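Print this item | E-mail this item

Reading time: 3 minutes

Hard water and the Sirngate supply change

Apr 30, 2026

Households on the Sirngate side of the network have been receiving water from the Ploratden boreholes since November. The earlier supply came from an upland reservoir and was soft. The borehole water passes through chalk and carries more dissolved calcium and magnesium. Both sources meet the same standards for drinking, but the change affects boilers, kettles, washing machines and anything else in which water is heated or left to dry.

Hardness is usually given as milligrams of calcium carbonate per litre. Other units are in use, and many appliance handbooks still quote German or French degrees. Check which unit a handbook means before changing any setting. One German degree equals 17.8 mg/l and one French degree equals 10 mg/l, so a dishwasher set by the wrong scale will be out by nearly half.

Scale forms when hard water is heated. Dissolved calcium bicarbonate breaks down, carbon dioxide is driven off and calcium carbonate is left on the hottest surface available. In a kettle this can be seen and removed. In a combination boiler it collects inside the plate heat exchanger, where the first signs are a falling flow of hot water, a swing in temperature at the tap, or a noise like a kettle coming to the boil.

The supply change covers 423 properties. Of these, 11 have a stored hot water cylinder with an immersion heater as the only source of hot water. Owners of these should turn the cylinder thermostat to 60 degrees and no higher. Scale builds up faster above that point, while lower storage temperatures raise the risk of bacterial growth.

Dishwashers with a built-in softener need salt in the reservoir and the correct hardness setting. Tablets sold as "all in one" contain some softening agent, but most handbooks advise adding salt as well in hard water areas. Use granular or tablet dishwasher salt. Table salt often contains anti-caking agents which can block the unit.

Washing machines need more detergent in hard water. The packet will list doses by hardness band. Too little leaves a grey film on cotton, and the usual response of washing at a higher temperature adds to the scale on the heating element. 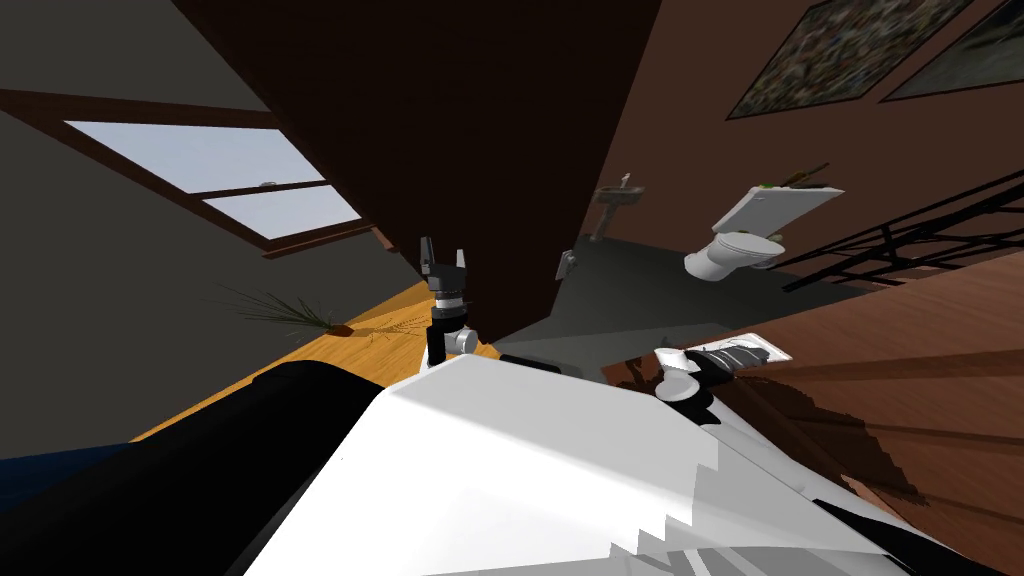 Source: computer-rendered image

Anyone fitting a whole-house softener should leave one unsoftened tap in the kitchen for drinking and cooking. Ion exchange replaces calcium and magnesium with sodium, and softened water should not be used to make up baby formula. The Zinlow fitting guide shows the tee for this tap upstream of the softener, after the stopcock, with a check valve on the softened branch. Drain hoses must discharge through an air gap.

The Urbonaitė leaflet on descaling has been reprinted with a corrected table for citric acid. Earlier copies gave the weight for one litre against the heading for two. Copies of the new version are marked 686 on the back page, and older ones should be thrown away.

E-mail this item | Print this item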